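WISTPORT TENANTS GROUP QUESTIONS "NO-CHEMICAL" CLEANING CLAIMS IN NEW BUILDING RULES

WISTPORT, July 19, 2019 -- The Wistport Renters' League today asked Hamel Property Services to show its evidence before making tenants in 56 shared kitchens give up dish soap and spray cleaners in favor of cloths and plain water.

Hamel told residents this month that the change would leave counters "as clean or cleaner" and save each household money. The notice cites a study by Eltine, the company that sells the cloths. The League has asked for the study twice and has been sent a two-page brochure.

"A brochure is a sales pitch," said Hannelore Kuhlmann, who chairs the League. "If there's a real test behind it, send us the test. We can read."

Under the rules, each household would pay $7 a month for a cloth supply plan, added to the rent bill. The League says Hamel has not explained how it set the price, or why tenants who already own cloths should have to pay it. 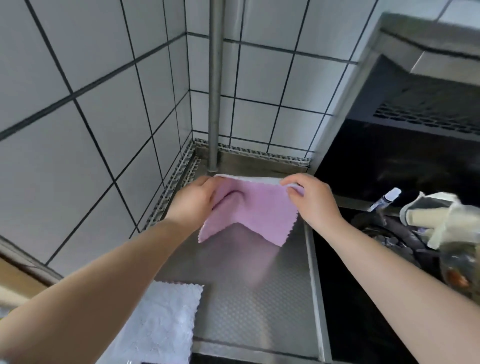 Page last changed: July 2019

Microfiber cloths are sold in most grocery stores, and the League has no quarrel with them. Its doubts are about grease, raw meat and kitchens used by several families a day. The Eltine brochure mentions none of these. It does say the cloths were tried on 300 surfaces, but leaves out what the surfaces were, how dirty they were and who checked them afterward.

Hamel has also pointed to its Cesano building, where it says complaints fell after a similar change. Chun-yin Lu, a League member who lived there until last year, is not convinced.

"They moved the complaint form to a website that was down half the time," Lu said. "Sure, complaints fell."

The League is asking Hamel to release the full study, drop the monthly charge and let tenants keep using their own cleaners -- at least until the results can be checked by someone with nothing to sell. A petition making the same requests has 691 signatures.

Hamel has said the rules will take effect as planned. It has not given the League a date for a meeting.

Media contact: Hannelore Kuhlmann, Wistport Renters' League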